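Build thread, part six. I have been putting together a two-arm robot at the shared workshop since January, and I said I would post when it could work at a real shelf. It can now, slowly.

The base is a Dranier rolling frame I bought used. The arms run off one Xiong controller board. The first board lasted 30 days before a connector gave out, so I now keep a spare in the drawer.

Test area is the white shelf unit with the desk surface along the bottom. Plush toys, books, a water bottle, a plant on top. I wanted soft things and hard things next to each other - grip force is the part I keep getting wrong.

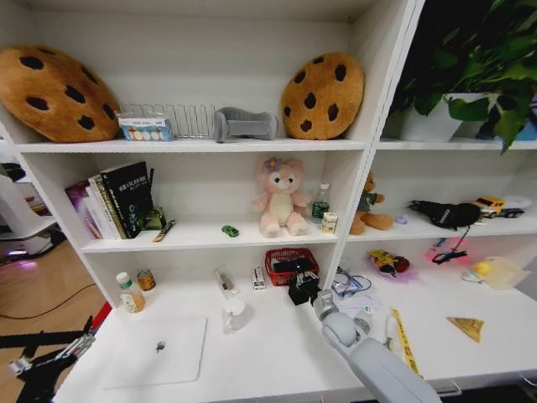

Grip force is set per object for now. I type in a number and the Cultano script sends it to the fingers. The scale goes to 300. Plush is fine at 108. The bottle needs 145 or it slides when the wrist turns.

Wrist turn is the other problem. There is play in the left wrist joint and I can feel it by hand with the power off. I have shimmed it twice. Next step is a new bearing, already ordered.

Someone asked why I don't clear the desk first. I tried that in the early runs. It got good at an empty desk, and then it clipped the first mug I put back. So the papers, cables and pens stay.

Reach is okay on the desk and the middle shelf. The top shelf is at the limit, and the shoulder motors get warm if I hold an arm up there for long. I may raise the base a little.
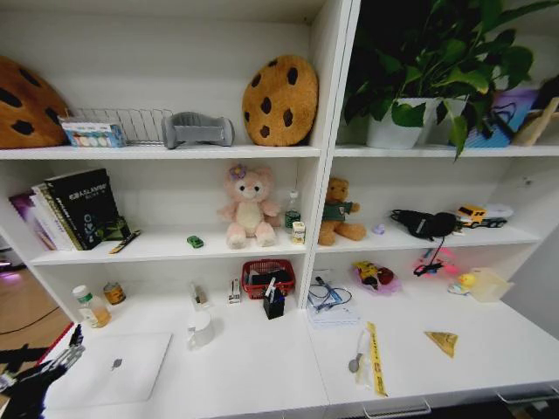 Iduder Workshop Club - Robot Build Group

Thin flat things are still bad. Pens, paper, the long yellow strip. The fingertips are too thick to get under an edge, so I am printing a narrower pair with a beveled tip.

Cable routing is next after that. The elbow cable rubs at full bend and I have tape on it, which won't hold for long.

Next open bench night is 04/03/2026. I'll bring the new fingertips if the print comes out clean, and post the grip settings file after.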